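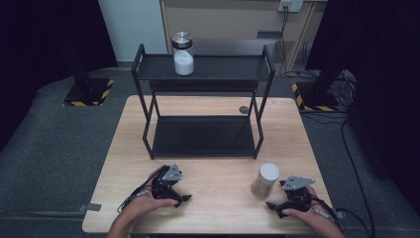 Nilmini Jayasinghe

Wistden opened its workshop to visitors in September, and I went mainly for the kitchen storage. The piece I spent longest with was a black metal rack with two tiers, set out on a wood-grain table. The upper shelf sits high enough to leave a good open space over the lower one. A glass jar with a silver lid was up top, half full of something white, and a second jar with a white cap stood on the table in front.

Naa Adjei, who showed us the room, said the legs are square tube and the rack comes in 2 widths. The wider one is 38 cm. I'd like it for salt and rice. Tea was served downstairs at four.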